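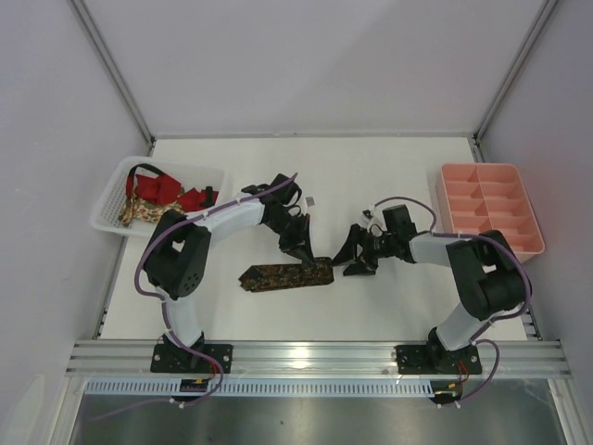

Figure A. Camouflage fabric on the white table top.

Folding, rolling or hanging: how to store neckties in a small costume store

Project report, Textiles and Clothing Care, Metwally College

Introduction

The costume store at Metwally College lends clothes to the drama course and to two local theatre groups. It holds over 500 neckties. Most were donated and arrived in carrier bags, and until February they were kept in deep plastic boxes under the shirt rails. Ties at the bottom of a box came out badly creased, and students often pressed them in a hurry before a rehearsal. Some silk ties now have shiny marks from an iron that was too hot.

The aim of the project was to find a way of storing ties that leaves few creases, takes up little room and can be kept up by people who are not very interested in ties. The last point came from my tutor, Till Kramer, who has seen several tidy systems come and go in the store.

Choosing the fabrics

A plain tie shows a crease straight away. On a busy print the same crease can be hard to find until the fabric is turned to the light, so I wanted busy prints in the project as well as plain ties. The camouflage fabric in Figure A is mottled in dark brown, olive green and tan, and small marks get lost in it. 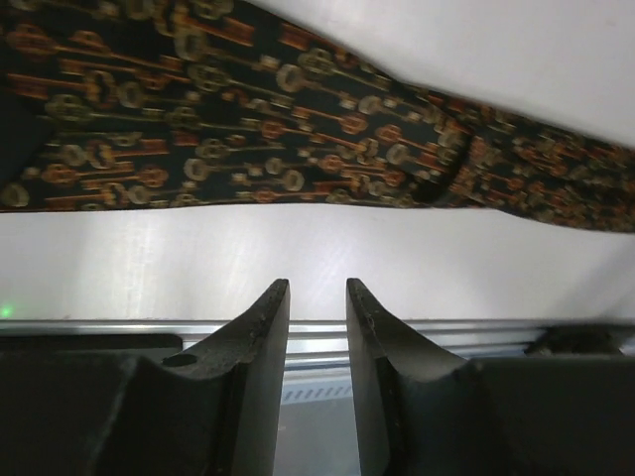 Rajkumari Ahuja
Second-year student, Textiles and Clothing Care

The tie with the key print was the most useful piece for learning to look. It has a black background covered in keys in gold, olive, tan, orange and rust-red, packed closely together and overlapping. Where the fabric bends, the keys change direction, and on this tie that is easier to see than the ridge itself. I began to check the other prints in the same way, by following a line of the pattern along the tie and looking for the place where it turned.

Method

Each tie was steamed lightly on the wrong side and left to cool on a flat surface. It was then stored in one of these ways:

Folded in half, then in half again, and laid in a drawer
Rolled from the narrow end and stood in a divided tray
Hung over a padded bar

To copy the weight of other ties lying on top, a 1,000 g bag of rice was placed on the folded ties. The rolled ties had nothing on them, as they would not have in a real tray. At the end of the storage time I laid each tie out flat and noted whether creases could be seen, and whether they could be felt with a fingertip. I also noted any that dropped out after the tie had been hung up overnight.

The trays were Skesier drawer inserts that the college already had. The padded bar was a length of broom handle covered with wadding and cotton tape.

Results

Folded ties creased the most. The marks were sharpest at the second fold, where the layers were thickest, and on polyester ties they were still there the next morning. Woven silk did better than I had expected. A knitted tie folded in the same drawer showed no mark at all.

Rolled ties came out with a slight curl at the narrow end but no hard creases, unless the roll had been started too tightly. My first few were too tight. Starting with a loose turn over two fingers cured this – it also made the rolls wider, so fewer fitted in each tray.

Hung ties had the fewest creases. The problem was slipping. Smooth ties slid off the bar whenever the rail was knocked, and knitted ties should not be hung for long in any case, as they stretch.

Discussion

Hanging gave the best finish but there is not enough rail for the whole collection. I would suggest rolling for most ties, with the bar kept for those needed in the next production. Knitted ties can be folded.

Labels need more thought. I tried a paper slip tucked inside each roll, and these fell out. A card at the front of each tray, giving the main colour and the period, was easier to use. Till Kramer thought prints should have a tray to themselves, and I agree, although it is not always clear what counts as a print. Stripes have gone in with the plain ties for now.

The weakest part of the method is the checking. I did all of it myself and knew how each tie had been stored. If the work is repeated, another student should do the looking without being told. The light should also be kept the same, as several creases I had missed in the afternoon were plain to see under a desk lamp.

The storage times were short compared with a summer break. A set of rolled ties has been left in the bottom tray so that next year's group can take them out and check them.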